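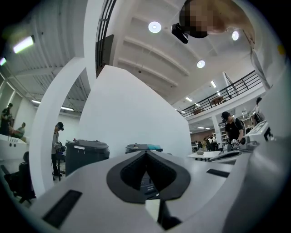
Projektbericht: Warum stehen im Wohnheim Lomari so viele Tassen, die niemandem gehören?

1. Ausgangslage

Die Gemeinschaftsküchen im Wohnheim Lomari verfügen laut Inventarliste über 200 Tassen. Unsere Zählung im September ergab 251. Die Hausverwaltung nahm das Ergebnis gefasst auf und bat uns, die Liste nicht zu ändern.

2. Vorgehen

Gezählt wurde an einem Mittwoch, morgens um sechs, weil zu dieser Zeit die wenigsten Tassen benutzt werden und die wenigsten Leute Fragen stellen. Zimmer blieben außen vor. Erfasst wurden Aufdruck, Zustand und Henkel (vorhanden / nicht vorhanden). Die Kategorie »Inhalt« haben wir nach dem zweiten Stockwerk gestrichen.

3. Ergebnisse

49 Tassen tragen Werbung der Druckerei Soriano, die seit Jahren auf jeder Erstsemestermesse vertreten ist und offenbar keinen anderen Werbeträger kennt. Eine stammt aus dem Freibad Kutgate und ist dort vermutlich nicht verkauft worden. Löffel haben wir ebenfalls gesucht. Dazu liegen keine belastbaren Daten vor, es waren zu wenige.

4. Diskussion

Der Überschuss erklärt sich wohl durch Auszüge: Wer geht, lässt die Tasse stehen und nimmt den Löffel mit. Ob das in Grerkville anders ist, konnten wir nicht prüfen, der Fahrtkostenantrag wurde abgelehnt.

5. Offene Punkte

Die Küche im Keller war abgeschlossen. Der Schlüssel liegt angeblich in einer Tasse.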